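Tidy-Up Tips for Hand-Guided Robot Lessons

Workshop tips from the bench, collected by Lorraine Blackburn

If you've ever taught a kid to load a dishwasher, you already know most of what goes into showing a robot a chore. You do it yourself, slowly, over and over, and you try very hard to do it the same way each time. I've been putting toys away for a machine since November and I still think it's the most fun you can have at a table! These are the tips I wish somebody had stuck to my wall on the first morning.

Start with a soft thing and a big target. A plush toy forgives a sloppy pinch, and a clear storage bin has an opening you can hardly miss. Save the coins and the teaspoons for later. My first set of lessons had a bunch of small hard objects in it (I was ambitious) and I threw nearly all of it out.

Rest your wrists before you reach. When you're wearing a sensor glove, bring the hand down close over the toy, let it settle for a breath, and then close your fingers. Rushing that last inch is where most of my bad grabs came from.
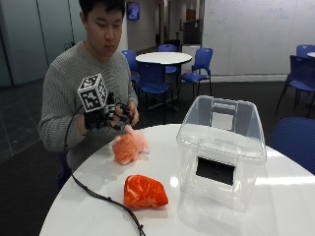 Give the cable some slack. Run it down your front, over the table edge and off to the side you aren't reaching across. If you feel a tug at the back of the hand, stop and start that try over. A tug changes how you move, and you'll be teaching the tug along with the chore. Vangelis Politis puts a loop of soft kitchen twine around his at the waist, and I've copied him shamelessly.

Keep the markers clean. If your glove has a printed cube on the back, wipe it with a dry microfiber cloth before each sitting. Skip the glass spray - it dulled one of ours and we had to print a new one. Fingerprints are the usual trouble, and so is hand cream, so put the cream on after.

Watch out for shine. Glossy white tabletops are lovely to wipe down but they throw the ceiling lights right back at you. Before you start, move your chair a little at a time until the brightest patch is away from the thing you're picking up. A plain cotton tablecloth works too, as long as you iron it first (a wrinkle will grab a light toy and drag along with it).

Say the chore out loud. "Pink one, up, over, in." It sounds silly and it works like a charm for keeping a steady pace. Gil-soo Wi hums instead, the same few bars every time, and his lessons are the most even of anybody's in our group. 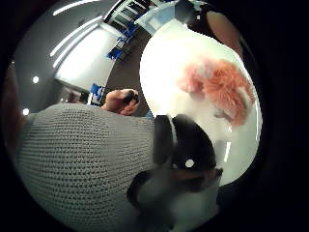

Don't always put the toy in the same spot. I move mine a hand's width after every try, and I turn it so a different side faces me. A robot that has only ever seen the toy in one place learns that place, and then you slide the toy over and it grabs at air. On the Brorura practice sheet there's a little grid for this, but a few pencil ticks on scrap paper do just as well.

Swap who's teaching. Big hands, small hands, lefties, people who pinch and people who scoop! We traded seats every 5 tries one afternoon and the results got noticeably better. Lucinda Kasprzak picks things up from underneath, like a cat, and I would never have thought of that.

Keep your flubs in their own pile. If the toy slips and you catch it again smoothly, that can be a really useful lesson, because it shows how to recover. If you drop it, laugh, and reach across with the other hand, bin it. We file ours in Histow under "saves" and "oopsies." By the end of our first batch we had 1,000 tries, 774 of them good enough to keep, and I was thrilled with that.

Fluff the plush. Sounds like a joke, but a toy that's been squeezed all morning goes flat on one side and sits differently. A quick pat between your palms every so often brings it back. Once a week, or when it looks gray, hand wash it in cool water with a drop of dish soap and let it dry all the way through.

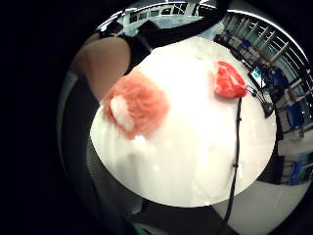
How many tries does it take before the robot can do the chore by itself?

It depends on the chore and on how much you vary it. Our simplest job, one soft toy into one open bin, started going well at 1,195 kept tries, with several people teaching and the toy moved every time. Harder grips and crowded tables took us a good deal longer.

A few small ones to finish the page. Push your sleeves up if they flop over your hands. Trim your nails, they catch on finger linkages. Drink your coffee at another table. Take the glove off every half hour and shake your hand out, even if you feel fine. And write down which toys you used before you pack up, on paper, with a pencil that lives in the box with the glove.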